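Stop Buying Grippers by the Spec Sheet

Every January our lab gets money for one new gripper, and every January we argue about payload. I think we should stop. Payload has not decided a single result on our bench in the years I have worked there.

Last winter we ran two parallel grippers on the same arm, with the same controller and the same operator, Jahangir Patwary. The Horkix closes harder and cost us more. The Puva has slimmer fingers and a cheaper drive. We logged 3,151 grasps on each. The Horkix held 2,413 of them. The Puva did better, and most of its lead came from small parts close to a flat surface, where a thick fingertip touches the surface before it touches the part.

Finger shape should be the first line on any comparison. The second should be the wrist camera, and where it sits. A camera that loses the fingertips in the last few centimeters leaves the operator guessing, and a policy trained on those pictures guesses too.

Eskil Lie disagrees with me. He says toys are a soft test and that a factory buyer wants cycle counts. He is right about the buyer. But a toy panel with a knob on it asks for the same thing a real cabinet does - get two fingers on either side of something small without hitting what is behind it.

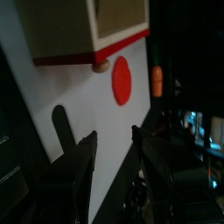 I would also drop the 3,000-cycle wear test until a gripper has passed a week of plain handling. We spent 8 days wearing out a set of pads on a model we then rejected in an afternoon. Do the cheap test first, publish the failures with the successes, and let the force figures go at the bottom of the page.

Contact: Butgate Bench Notes, editor's desk | Copyright Butgate | Back to top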